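Teleop notebook, July
Filed under: Bench Notes, Arms, Things That Were Working Before Lunch
4 min read

9:40 a.m. Back on the shape task. The plan on the whiteboard says "collect 100 demos," written in the confident hand of someone who was going to be at Astthorpe all week. So it's me and the leader arm.

Started with plain pick and lift to get my hands back. The follower still lags when I move the wrist fast, so I move like I'm carrying soup. Gripper closes later than I expect, I squeeze harder on my end, and it makes no difference whatsoever to the motor. I know this. My hand doesn't.

Red block first. If you come straight down on it and close square, it's boring and perfect. If you come in a little off, it pivots in the fingers and you get to decide whether a crooked grasp counts as a demo. 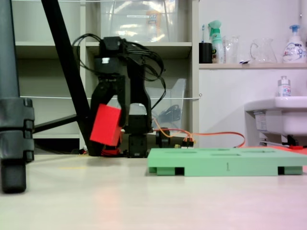 Soledad's rule from the spring was to keep crooked grasps as long as the operator recovers without opening the gripper. I still like it. Salminen wanted everything clean and got a policy that had never seen a mistake and froze at its first one. So crooked stays in, drops go in the other folder, and anything where I swear and pull the leader arm sideways gets deleted, mostly for the sake of the audio.

11:15. Tried hand guiding for a while with torque off. Placement is much nicer, you can feel when the fingers touch the table. But then my hand is in every camera view, and the last time we trained on that, the arm seemed to be waiting for a hand to show up. Back to remote.

Kept 7 before the break. At this rate I'll be done by retirement.

1:30 p.m. Sorter board. Cross at the top, circle at the bottom, octagon left, square right. I want that orientation held for the whole first batch, so please don't "straighten" it. The octagon and the circle are the nasty pair: from the wrist view on the Usten screen I keep mixing them up, and I'm supposed to be the expert here.

What I'm practicing is the approach. Come in low across the open table, pause short of the piece, then commit. The pause is for me, but the model will learn it too, so I'm keeping it short. In the old batch I used to stop and think, and we ended up with an arm that stops and thinks without doing the second part.
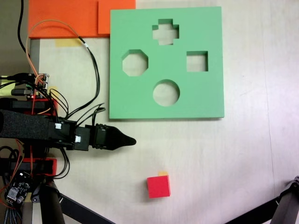 Two more things for whoever goes next. Reset the leader to home before you hit record, or the follower jumps to match it and the first few frames are garbage. And take your elbow off the desk. Mine was resting on it for the first 5 runs after lunch and every one of them has the same stupid dip at the end of the reach.

3:50. Tried the square with the lights down. Got it lined up over the hole, let go, and it sat there on the rim at an angle, looking pleased with itself. Nudged it with a fingertip and in it went. Is a nudge part of the task? I say yes. I've labeled those "nudge" so somebody can overrule me cheaply.

Radis logger dropped one run entirely. Naturally it was the good one.

To do: shorter pause, retune the gripper threshold, ask Soledad whether 4 nudges in a row is a strategy or a cry for help.

Comments (3)

Soledad Mansilla: It's a strategy if it works. Put the threshold change in its own batch please, I can't untangle it afterward.

benchrat: Same elbow dip in my runs from last month. I blamed the shoulder servo and replaced it. Thanks for this.

Soledad Mansilla: @benchrat so that's where the spare went.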